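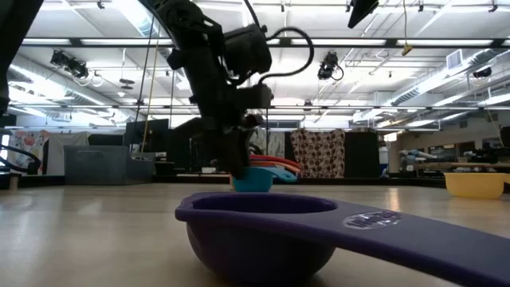
¿Para qué quiere una persona que vive sola un juego entero de tazas medidoras de colores? Para dejar de hacer los bizcochos a ojo y que alguna vez salgan dos iguales.

24 de febrero de 2018

¡Qué día más bueno de cocina! Me he levantado con la idea fija de vaciar el cajón de los trastos de repostería, ese que llevaba desde octubre sin cerrar del todo, y he acabado con media casa patas arriba y las manos llenas de harina. Pero qué gusto, de verdad.

Lo primero fueron las tazas. Las tenía repartidas por tres sitios distintos (la roja vivía en el bote del arroz, no me preguntéis) y verlas otra vez juntas sobre la mesa clara me ha puesto de un humor estupendo. La morada es mi favorita, con ese mango ancho y plano y el óvalo con las letras en relieve. La turquesa tiene el agujero en la punta del mango, así que ya la veo colgada de un gancho junto a los fogones. Y luego la amarilla, la naranja y la roja, que dan alegría aunque una no vaya a cocinar nada. ¡Son colores de caja de rotuladores!

Me he puesto a comprobarlas con agua y la jarra de Grimedard, la buena, la que marca los mililitros por dentro. Quería saber de una vez cuánto cabe en cada una, que luego las recetas dicen «una taza» y ahí te las apañes. He apuntado los resultados en el cuaderno con el lápiz gordo, por si se moja. También he probado con harina, primero echándola a cucharadas y después hundiendo la taza en el paquete, y hay que ver la diferencia en la báscula. Ahora entiendo lo del bizcocho de Navidad, que parecía un adoquín. Toda la vida hundiendo la taza y apretando con el dedo, ¡toda la vida!

A media mañana he bajado a Cimirby a por yogures y limones y he vuelto también con un paño de cuadros que no necesitaba. Costaba 4 euros y me miraba.

Después, el bizcocho de limón. Receta del cuaderno viejo, la página con la mancha de aceite, pero esta vez midiendo como es debido: harina a cucharadas, enrasada con el cuchillo, el azúcar igual, el aceite mirando a la altura de los ojos. Cuarenta minutos tenía puesto en la receta y mi horno pide siete más, eso ya me lo sé. Ha subido precioso, con la grieta en medio y los bordes despegándose del molde solos. Lo he dejado reposar 15 minutos (bueno, diez, olía demasiado bien) y me he comido el primer trozo de pie, junto a la ventana, quemándome un poco la lengua. Miga fina, limón por todas partes. Le he escrito al lado, en mayúsculas: ESTE.

Por la tarde he seguido con el cajón. Fuera el rodillo partido, fuera las cápsulas de papel descoloridas, fuera el cortapastas con forma de reno que nunca ha cortado un reno reconocible. Los moldes de Eberhard se quedan todos, hasta el abollado, que es el que mejor desmolda. He forrado el fondo con el papel que sobró de las baldas y le he puesto un separador de cartón, provisional, hasta que encuentre algo más apañado. ¡Y cierra! He abierto y cerrado el cajón un montón de veces solo por oírlo llegar al final.

Me falta decidir si las tazas van colgadas o dentro. Colgadas lucen más y las tengo a mano, pero cerca del fuego cogen grasa, y ya bastante tengo con los azulejos. Igual pongo una barra debajo del estante, al otro lado de la pila. He medido el hueco y da para una de 90 centímetros si quito el calendario.

Mañana quiero hacer panecillos con la harina que ha quedado en el bol de las pruebas. Y tengo que comprar levadura, lejía y bombillas para la campana.

Prostico utiliza cookies propias y de terceros para mejorar la navegación. Si continúas leyendo, aceptas su uso. Aceptar | Más información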